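Zomix opens orders for Liem, a two-fingered helper for the home

Sunday mornings in most homes have a way of filling up with small jobs, and it is those small jobs that the team at Zomix has had in mind for the past two years. We are very pleased to say that Liem, our household robot arm and gripper, is now on offer to private customers and to care providers across the country.

Liem is built to fetch, lift and put away, and we have tried hard to make it at ease among ordinary furniture (the kind with drawers left open and pillows where they happened to land!). Its slim black fingers come together at a narrow tip for picking up very small things, and the cut-outs in each finger give the wrist camera a glimpse of what lies behind.

Small finds and bedside work with the Liem gripper:

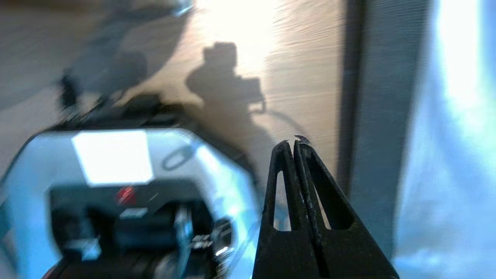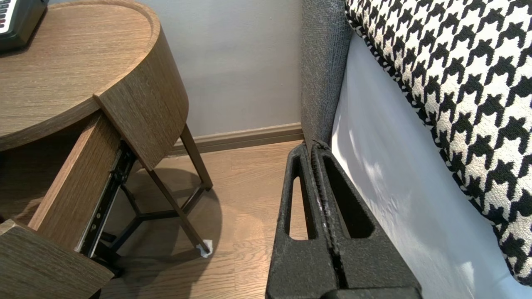

What comes with each order

Every Liem arrives with the arm, the gripper, a wrist camera and a spare set of fingers, together with a printed guide that we hope is a pleasure to read. Customers may also add Onside, our home visit service, in which one of our fitters comes round to set everything up and stays for as long as the questions last.

"My mother drops a button and it is gone for a week," said Samah Morsy, head of product at Zomix. "I wanted something that would be as patient with a button as it is with a bedroom drawer, and I am so proud of what our people have made."

The first 300 units will be sent out in July from our workshop in Wusis, where Fouad Radwan and his team put each gripper through 1,127 test grasps before it is packed. Orders can be placed through the Zomix website, and our sales desk will gladly arrange a visit for anyone who would like to see Liem at work first.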